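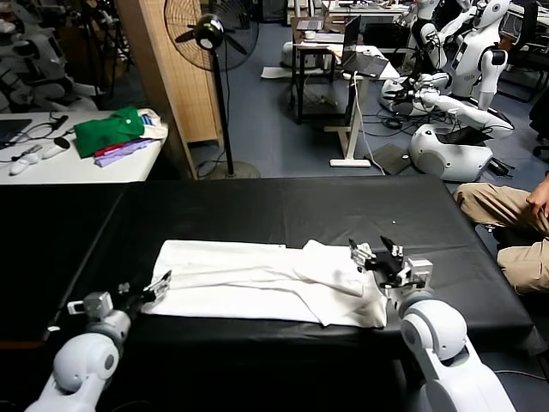 Mit den Greifern hatte ich in den letzten Wochen mehr zu tun als mit allem anderen zusammen, und deshalb gibt es jetzt endlich den Beitrag, den ich schon im Februar versprochen habe: wie man eine zweiarmige Faltzelle so einrichtet, dass sie morgens noch dort zugreift, wo sie abends zugegriffen hat. Ich fange beim Tisch an, auch wenn viele lieber gleich an die Software wollen. Unserer ist schwarz und matt, und ein weißes Kleidungsstück hebt sich darauf so deutlich ab, dass man den Stoffrand schon mit bloßem Auge wunderbar verfolgen kann (und die Bildverarbeitung dankt es einem auch). Wer eine helle Platte hat, sollte es wenigstens einmal mit einer dunklen Auflage probieren, ich verspreche euch, das spart Nerven!

Dann kommt die Nulllage. Ich fahre beide Arme in die Ausgangsstellung, lasse sie 2 Minuten stehen und messe erst danach den Abstand der Fingerspitzen zur Tischfläche, links und rechts, immer in derselben Reihenfolge. Die Werte kommen in ein kariertes Heft. Ja, in ein Heft. Die Steuerung schreibt zwar auch alles mit, aber im Heft sehe ich auf einen Blick, ob der rechte Arm seit Dienstag schon wieder tiefer hängt. Bei uns war das lange so, und ich habe erst die Kalibrierung verdächtigt, dann die Kameras, dann mich selbst. Am Ende war es eine Schraube am Handgelenk, die sich gesetzt hatte. Eine Schraube! Zwei Abende habe ich dafür gebraucht, und der Kaffee wurde jedes Mal kalt.

Seitdem steht auf meinem Wartungszettel Folgendes, und zwar für beide Seiten:

Schrauben am Handgelenk nachziehen, erst handfest, dann mit dem Drehmomentschlüssel
Fingerspitzen mit einem trockenen Tuch von Fusseln befreien
Greifer ganz öffnen und ganz schließen, dabei hinhören
Kabel am Unterarm auf Scheuerstellen absuchen
Nulllage messen und eintragen

Nach 100 Faltungen mache ich die kurze Runde, also nur Fusseln und Hinhören, das volle Programm einmal in der Woche. Unser Zähler steht inzwischen bei 3.393, und die Fingerspitzen sind immer noch die ersten. Bei der Greifkraft bin ich übrigens deutlich heruntergegangen. Am Anfang dachte ich, fest ist sicher, aber dann zieht man den Stoff beim Loslassen wieder mit und darf von vorn anfangen.

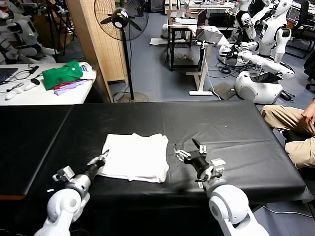
Yuk-lan Poon schrieb mir zur Greifkraft, sie stelle sie inzwischen pro Stoffart ein und lasse die Finger vor dem Zurückfahren einen Moment offen stehen, bevor der Arm sich überhaupt rührt. Das habe bei ihr mehr gebracht als jede neue Fingerform. Ich habe es gleich ausprobiert, mit einer halben Sekunde Pause, und muss sagen, ich bin ganz begeistert. Ein bisschen langsamer wird man dadurch natürlich, aber bei uns hat es ja niemand eilig.

Als Nächstes will ich mir die Kabelführung vornehmen, vor der ich mich schon viel zu lange drücke. Falls jemand von euch gute Erfahrungen mit Klettbändern am Unterarm gemacht hat, schreibt mir bitte, am liebsten mit der genauen Breite!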